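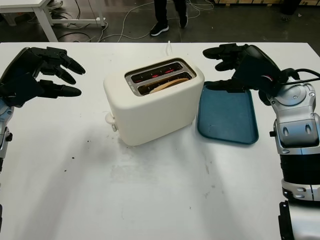 One slice in, and the rear slot glowing red.

The Slow Return of Breakfast

My grandmother ate breakfast at the same corner of the same kitchen table for as long as I knew her, and she ate it sitting down, which I mention only because I went something like a decade without doing so myself. I ate in the car. I ate over the sink. For one bad winter I ate a granola bar in the elevator every working morning and brushed the crumbs off my coat before the doors opened, and I called that breakfast and felt pretty good about it.

So when I moved out to Truditside a few years ago, to a second-floor apartment over a shoe repair shop, I was not prepared for a town that takes its mornings seriously. Truditside isn't a fancy place. It has a river, a bus line and a great many hills, and most of the people on my street used to work, or had parents who worked, at the bakery on Pearce Street. The bakery let its ovens go cold before my time, but for generations the first shift got off at 4 in the morning, and those workers came home hungry with warm loaves under their arms and woke up everybody else in the house. Breakfast in Truditside was whatever time the bread arrived.

You can still feel that in the neighborhood. Lights go on early here. On my first Tuesday in the apartment I came down at a quarter to six, thinking I'd have the street to myself, and found my neighbor across the way already on her porch with a plate on her knees, eating toast and sardines with every sign of enjoyment. She waved her fork at me. I went back upstairs and looked in my refrigerator, where there was mustard.

The heart of it all these days is the Jenine, a lunch counter at 401 Pearce that closes at 2 in the afternoon and has never, as far as I can learn, served a lunch that anyone talks about. People go for the mornings. The menu is painted on a board and there isn't much on it: eggs, oatmeal, fried apples in the fall, and toast, which comes with butter clear out to the corners and a dish of whatever jam was made last. The stools are too close together and you will get to know the elbow of the person next to you. I've had some of the best conversations of my life there, mostly about gutters.

I asked the woman who runs the counter what makes good toast, expecting a secret. She thought it over while she wiped down the coffee urn. Day-old bread, she told me, cut by hand and a little thicker than you think you want. Butter that has been sitting out. And then you stand there. She was quite firm on the standing. If you wander off to look for your keys, she said, you'll eat it cold, and cold toast is how people get the idea they don't like breakfast.

I have thought about that more than I expected to. Standing there is a couple of minutes, and I used to fill them with the phone, or with packing my bag, or with worrying in a general way about the day. Now I look out the window. In February there's nothing to see but the back of the shoe shop and the steam off the laundromat vent, and I look at that.

My habits at home have changed bit by bit. I bought a butter dish. I started walking down to Flalau, the old flour warehouse by the river where a bread stall sets up on weekends, and carrying home a seeded rye that lasts me most of the week if I'm strict with myself (I am not strict with myself). Some mornings it's an egg and some mornings it's last night's beans warmed up with a spoonful of pickle, a combination I learned from the porch across the street – she was right about the sardines too, by the way, though it took me until spring to admit it.

I don't want to make too much of all this. There are people whose mornings start with children to dress and a bus to catch, and the last thing they need is someone telling them to sit down and gaze out a window. I had friends over one Saturday, 4 of us around a table meant for a smaller crowd, and one of them, a nurse who works nights, pointed out that she was having supper. She had two helpings of fried apples and went home to bed at ten in the morning, perfectly happy.

The bakery building is still standing, with its tall chimney and its row of painted-over windows. When the weather is damp, the older folks at the Jenine swear you can smell the bread coming off the bricks. I've stopped on the sidewalk many times to try it. So far I've only smelled the laundromat, but I usually have a slice of toast in my hand, so it may not be a fair test.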